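Packaging notebook, bench 2: snack wrappers and cups, sorting before weigh-in

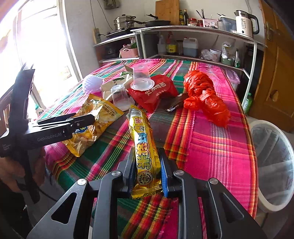
Groltunum, January 10, 2025

Continued from the film samples. Today's lot is mixed retail packaging, all of it going through the same sheet: outer material, closure, print, condition of the surface, position on the table.

Long yellow packet. Shiny foil wrapper, crimped at both ends. Barcode close to one end, black on white, dark round logo close to the other. Large Chinese characters run the length of the wrapper in several colors. Foil is wrinkled and throws strong highlights along one side, so read the print under the diffuse lamp only. Logged under "narrow, crimped." Ashraf Hamdy to supply the translation; product name field left blank until then.

Large yellow and gold package. Crumpled, serrated edges. Same glare problem, worse on the creases. Small dark Chinese text near one corner and a patch of blue printing with white details. Do not flatten before measuring thickness. Flattening last month moved the reading enough to spoil the comparison with the Vondráček set.

Red food packet. Not measured. Second pass.

Carton or packet, cream with dark green leaf artwork. Outer material not confirmed. I have it down as "carton?" and Boris Jurčo can settle it with the edge test.

Cups, two sizes. The smaller is clear plastic, the larger translucent. Both stored rim down. Keep them that way between readings; dust inside the cup shows up on the Kanance balance. The larger one had its rim over the red packet, so move the cup first and then the packet.

White piece with the dimpled surface: no category on the current sheet. Entered under "other" with a note on texture. It looks slightly lavender, which I would not record as a color until it has been checked against the white tile.

Sheet changes: add a column for edge type (crimped, serrated, plain). Split "plastic" into clear and translucent. Drop the column for gloss, which gives a different value at every fold.

Running total in the register is 547 items against a target of 1,000 for the end of February. Plurkevar labels are running low, 4 rolls to order.

Open: edge test on the carton, translation, red packet.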